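About Memwood

Memwood is a repair and reuse shop for household goods in Tevodthorpe. We fix small appliances, lamps, chairs, clocks and kitchen equipment, and we sell repaired items from the front of the building. We also run evening classes for people who want to learn to do their own repairs.

The business began in the back half of a hardware store called Šťastný, which had been on Mill Row for many years. The store sold parts and took in a few repairs on the side, mostly toasters and vacuum cleaners. When the hardware side closed, the repair bench stayed open. We took over the lease, kept the bench and the parts drawers, and changed the name to Memwood. The old sign is still up over the side door, and some customers still make out their checks to Šťastný. The bank accepts them.

We now have 3310 square feet on one floor. The front third is the sales room. Behind it are the intake counter, the workshop and the classroom. The storage area is at the rear, next to the loading door.

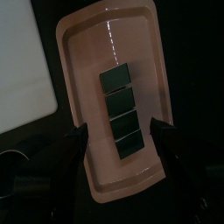
Intake is open Tuesday through Saturday. Bring the item in clean and with its cord, charger or remote if it has one. We look it over at the counter and write up a ticket with your phone number and a short note on what is wrong. There is a $9 bench fee, paid when you drop off. If you go ahead with the repair, the fee comes off the bill. If the item can't be fixed, the fee covers the time spent on it and you can take the item home or leave it with us for parts.

Most repairs are finished within 8 working days. Clocks take longer, and so does anything that needs a part we have to order. We call when the work is done. Items not picked up in 100 days go to the sales room, and this is printed on the ticket.

We do not work on gas appliances, microwave ovens or anything with a sealed cooling system. For those we keep a list at the counter of other shops in the county.

Everything in the sales room has been tested here. Prices are on the tags. Electrical goods come with a 60-day guarantee, furniture is sold as is. We don't hold items over the phone, but we will hold one until closing if you have paid for it in person. Stock changes every week, and chairs and floor lamps go quickest. We buy some pieces outright and take others as donations. Please call before bringing furniture, as floor space runs short in the spring when people are moving. 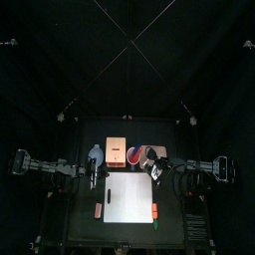

Classes started as a Saturday morning session on rewiring lamps and grew from there. The current program is called Skolero and runs in two terms, with the first one starting in January. Each class meets once a week for two hours. Subjects this year are lamps and plugs, small kitchen appliances, chair gluing and seat weaving, sewing machine care, and hand tool sharpening. No experience is needed for any of them. We teach beginners to set up a work area before they open anything, and to pull the pieces they need in toward the middle of the table, like the cluster between the two arms in the photo, so that small screws stay away from the edge. The class fee includes the use of tools. You bring your own item to work on, or buy one from the parts shelf for a few dollars. The minimum age is 14, and students under 18 need a signed form from a parent.

Local schools can book the classroom on weekday mornings. We supply the tools and an instructor. The school supplies one adult for each table.

Parking is in the lot behind the building, off Carver Street. The ramp is on the Mill Row side. The loading door is for furniture only, and someone has to let you in, so ring the bell and wait.

We are closed Sundays, Mondays and public holidays. Gift cards are sold at the counter and can be used for repairs, classes or anything in the sales room.

Page last updated 2025-04-11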